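Home / Catalogue / Food carriers / Soft insulated bags

Skultovis zip-top insulated lunch bag, lined

Supplied by Brekum. Compact soft carrier for one packed meal, with a full-width opening lid, reflective lining and a fixed carry handle. Intended for school, office and site use where no fridge is available before midday.

Construction
The body and lid are joined along the rear edge and closed by a zip running round the remaining sides. Contrast piping follows the zip on both parts and stiffens the rim, so that the bag holds its shape when the lid is folded back. The lining is sewn in and cannot be removed. Creasing of the lining is normal and does not affect insulation.

Loading
Place rigid containers first, flat against the base. Slim pouches, such as drinks, fruit purée or chilled gel, go in upright along the sides, seam uppermost. Do not force the lid down over a pouch that stands above the rim; lay it across the top of the container instead. Pouches with a sharp corner should be turned away from the lining.

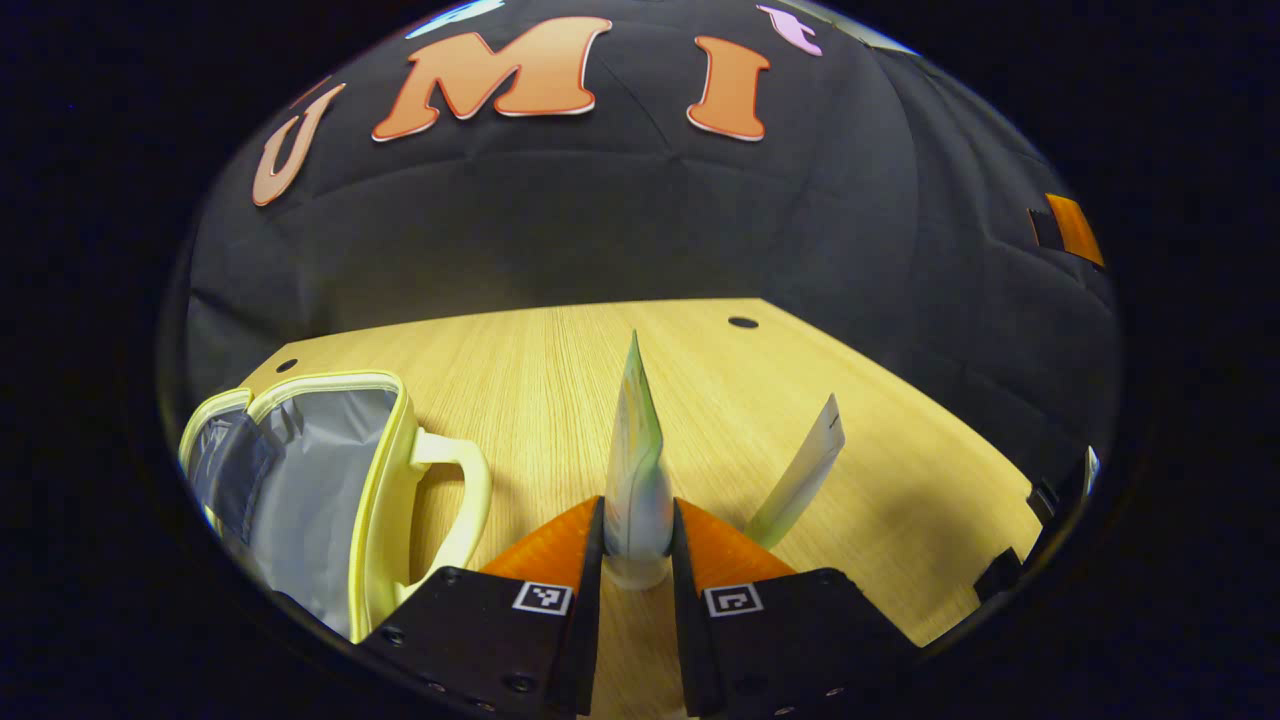

Page 10

The lid opens far enough to lie clear of the body, and the lining is exposed for wiping. The looped handle stands up in use. On the model with pale yellow trim, the handle is matched to the piping. Other trim colours are listed on the order form.

Cleaning
Wipe the lining with a damp cloth and mild washing-up liquid. Leave the bag unzipped until dry. Do not machine wash, tumble dry or bleach. If a pouch leaks, rinse the corners of the lining as well as the base — residue in the seams is the usual cause of smell.

Zip
Rated by the supplier for 3,000 open and close cycles (earlier stock: 2,000). Crumbs should be brushed from the teeth before closing. Replacement sliders are sold in packs of 2 under the Szabo spares list.

Ordering
Sold singly or in cartons of 10. Pouches and containers are not included. Trade orders are sent from the Lutton depot; orders received before noon leave the same afternoon.

Trade accounts: Timothée Collet
Spares and returns: Orsolya Fülöp

Page text revised November.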